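Kondlow Tool Adapter Block for Two-Arm Mobile Robots

Item no. 3022
Ships in 12 working days

The Kondlow block is made for teams who want to compare a normal finger gripper with a fixed tool, and who do not want to rebuild the wrist each time. One side takes the wrist flange, the other side holds the handle of the tool. The set comes with the block, four screws, one hex key and a printed drilling plan.

What we tried

We ran the block against the Nerker two-finger gripper in our test room in Mirkness. The task was to collect small balls and put them in a basket. With the fingers, the robot must find every ball and close on it at the correct height. With a scoop it can be less exact, but the wrist angle becomes more important. If the wrist turns too early, the ball leaves over the side and not over the lip.

For the comparison we kept the scoop on the left arm and the fingers on the right arm, so both tools share the same base and the same controller. The left arm tips the scoop into a white mesh basket on the floor, with the ball at the lip, and the right gripper waits open over the mattress.
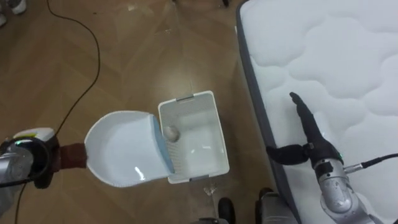 Results from our test room

Rasha Najjar made 131 runs with the scoop in December. The best setting was a slow tilt with a short stop before the last part of the movement. A fast tilt saves little time and we do not recommend it. For soft or flat objects the fingers are still the better choice.

Which tools fit

Handles up to 43 mm wide. Round handles need the Juška insert, sold separately. Please measure the handle at its thickest place before you order.

Notes for mounting

Tighten the screws crosswise. After mounting, enter the new tool length in the controller, otherwise the arm will go too low. Check also that the wrist cable has enough free length in the full tilt position.

Questions about drawings or other flange patterns please send to Nokuthula Mabaso, technical sales.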